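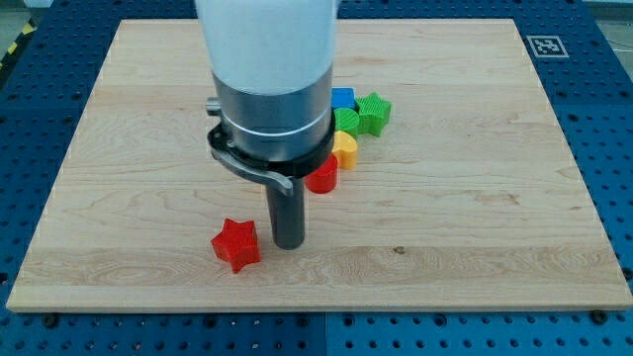 Youssra El Fassi
Sorting the toy bin tonight. I now have opinions about plastic blocks and you're all going to hear them.

Youssra El Fassi
Star blocks are a scam. Nothing stacks on a star. A star goes on top, once, and then it's in the way for the rest of the afternoon. My kid owns a whole bag of them.

Youssra El Fassi
Printed ones, with the little ridges: I've come around. They grip each other a bit and they don't shoot off across the floor like the shiny kind. They also collect yogurt in every single groove. A toothbrush works. Pick one you weren't fond of.

Youssra El Fassi
Bought a "Pellari starter set" at a yard sale in June. 40 pieces, said the lid. The lid was an optimist.

Youssra El Fassi
Someone asked what surface we build on. A plain wooden board. Tried the rug, and a tower on a rug has the life expectancy of a sandwich at the beach.

Youssra El Fassi
Yes, maple is nice. No, I did not pay 150 dollars for a "play plank." It was a shelf. It has been demoted.

Youssra El Fassi
Current system: red in one tub, everything else in the other tub. My husband calls this "not a system." He's welcome to come in here and do it.

Youssra El Fassi
Update, 10 minutes later: he has come in here. We now have a tub for "pointy." The stars are in it. I hate how much sense this makes.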